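Driledside Table Project: Report on Surface Finish and Grain
Group 6
Submitted Sep 4, 2025

3. The tabletop

Our group was asked to choose a work table for the shared room at Driledside and report on how its surface suited daily use. The old table had been painted twice and the paint was lifting at one end. We had a budget of $479, including delivery.

We looked at plain white, grey and wood-grained tops. White showed every pencil mark in our trial at Fraser, and grey made the room feel darker than it is. Sevim Ağca favoured the wood grain from the start, mostly for the colour, and the rest of us came around to it after the August visit.

The grain on the top we chose runs lengthwise in long, fairly even lines. In a few places it breaks into darker wavy arches, with one group near the far side and others closer to the middle and the right. We had worried that a busy pattern would make small parts hard to find, so we paid attention to this.

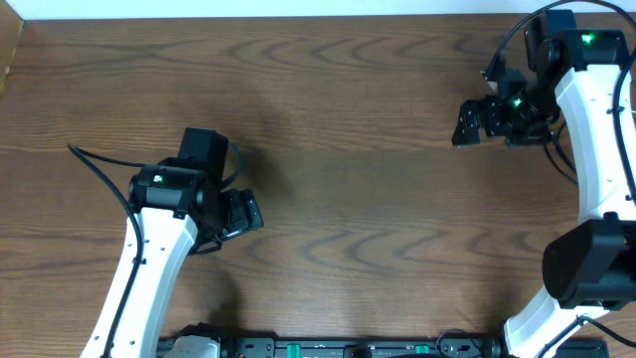
Geert Dijkstra felt we were overrating the grain. His view was that a brown top hides coffee rings and that this is a problem in a shared room, as people don't wipe up what they can't see. He would have taken the grey and spent the difference on a better lamp.

We discussed this and kept our choice, but added a wipe-down to the closing routine — it takes a minute and is now on the sheet by the door.

3.1 What users told us

We handed out a short form and got 27 back out of 33. Most people liked the colour. The complaints were mainly about height, with several asking for the table to be raised slightly. Two people wrote that small dark screws were hard to spot against the darker arches. Ghislain Sutherland suggested a pale mat for that kind of work, and we think this is worth trying before anyone considers another top.

3.2 Care

Soft cloth, water, a little dish soap. We wiped along the grain, though we didn't test whether the direction matters. The Grelard cleaner left a faint haze on our sample piece and we don't recommend it.

3.3 Still to do

Measure the height with the new feet on. Ask Eyvindur about the mat.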